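Swapping Surfaces Between Episodes: A Background Randomization Procedure for Two-Arm Tabletop Cells

Revised Friday, January 16, 2026
Maintained by Lewis Niven. Training runs and evaluation by Sânziana Bucur.

Scope

This page covers how we vary the wall and floor coverings of a small two-arm cell while recording demonstrations, and how the resulting episodes are split for training and evaluation. It assumes the arms are calibrated, the teleoperation stack is running, and you can already record and replay an episode. Software setup is covered on the Rusu install page.

The method is simple. A policy trained from camera images in one fixed cell tends to pick up on whatever is constant in that cell. If the walls never change, wall texture becomes a usable cue for position, and performance drops when the cell is moved or repainted. Rendering randomized backgrounds in simulation is one remedy. We change the physical coverings instead and keep the task, the objects and the arm placement fixed.

What you need

A cell with an open front and three flat walls
Printed wall coverings, cut to the wall size plus a small overlap
Printed table coverings with a flat underside
Clear edge strip for the wall-to-table junction
One fixed camera with a view of the full table, and one small camera at each wrist
An object set of translucent drinkware and a shallow tray
The Bedari recorder, or any recorder that stores a free-text tag per episode

Step 1. Choose covering pairs

A covering pair is one wall pattern and one table pattern. Select patterns that differ in spatial frequency as well as color. A plain red wall and a plain gray wall are two colors but almost the same texture, and the encoder treats them that way.

Include at least one pair in which the table pattern is irregular, such as marble or stone. Irregular patterns interfere with edge-based grasp cues more than stripes do, and translucent objects let part of the pattern through, which makes them the harder case. Write down the pair code before you cut anything.

Step 2. Fit the coverings

Remove all objects and park both arms. Lay the table covering first and smooth it from the back wall toward the rail. Fit the walls next, back wall before side walls, with the overlap folded at the bottom. Press the clear edge strip into the junction last.

Check for lifted corners within reach of either gripper. A lifted corner will catch a fingertip during a low approach, and the episode has to be discarded.

Step 3. Check the wrist view

Open the wrist camera stream and move the arm to the pre-grasp pose over the tray. Both fingertips should be in view, with enough table visible between them to judge the approach. Glare on the covering is acceptable if it does not sit on the object to be grasped. If it does, turn the light panel and check again. Do not change camera exposure to fix glare – exposure is held constant across every pair.

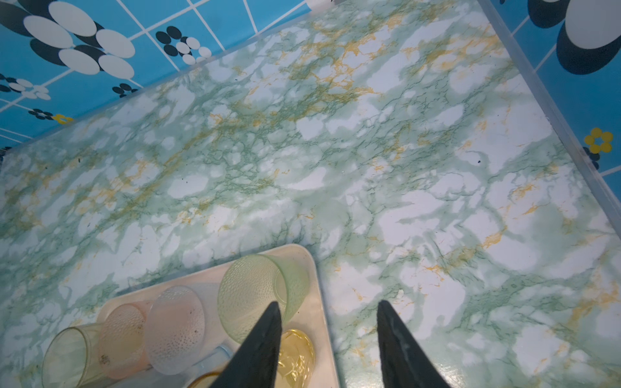 Figure 1. Wrist view with the fingers open at the corner of the tray. Marble table covering, blue floral wall covering.

Step 4. Arrange the objects

The drinkware task starts from one of two families of layout. In the first, glasses lie tilted or on their sides on the tray. In the second, they stand upright, some on the tray and some on the table behind it. Use both families with every covering pair. If one family is recorded mainly against one wall pattern, the background again becomes a cue and the comparison is worthless.

Mix tints within each layout. Pale and frosted pieces should appear next to strongly colored ones, and at least one piece should be partly hidden from the fixed camera by another object or by an arm.

Step 5. Check the fixed view and record

Confirm in the fixed camera that both arm bases, the tray and the lower part of all three walls are in view. Cables should arc clear of the objects through the full range of motion. Run one dry pass with each arm before recording.

Set the tag to the pair code plus the layout family, then record in blocks of 96 episodes. After each block, change the covering pair. Layouts change inside the block; coverings do not.

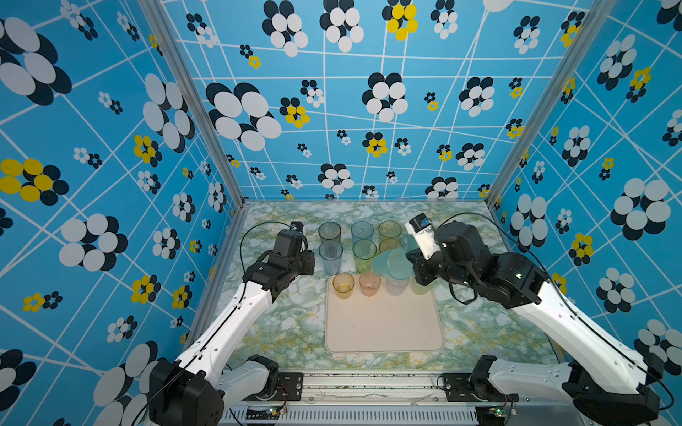

Splitting the data

Hold out whole covering pairs. A random split over episodes puts the same wall in training and test and hides the effect you are trying to measure. Our current set, Dresholm, has 1050 usable episodes after discards, and 4 pairs are held out completely. A held-out pair must share neither its wall pattern nor its table pattern with any training pair.

Train the baseline on a single pair with the same number of episodes as the varied run. Without a matched count, more data and more variation cannot be separated. We save a checkpoint every 2000 steps and evaluate the last one only.

Observed behavior

The single-pair baseline does well on its own coverings and poorly on held-out ones. Its usual failure is a grasp closed short of the rim, most often on the palest pieces. The varied run loses a little on familiar coverings and holds most of its performance on new ones. Varying the table pattern accounts for more of the gain than varying the walls. We attribute this to the wrist cameras, where the table usually takes up more of the image than the walls do.

One open problem is reflective table coverings. The Plirnport cell has different lighting, and grasps on clear pieces there are still unreliable. Sânziana is rerunning the November checkpoints with the wrist streams masked to find out which camera is responsible.

Common errors

Tag not updated after a covering change. Compare the first fixed-camera image of each block against the pair code.
Tray returned to the same position each time. Shift and rotate it between episodes.
Edge strip left off. The dark gap at the junction is a strong line in both views and will be learned.
Wall covering replaced with the arms powered. Park and disable both arms first.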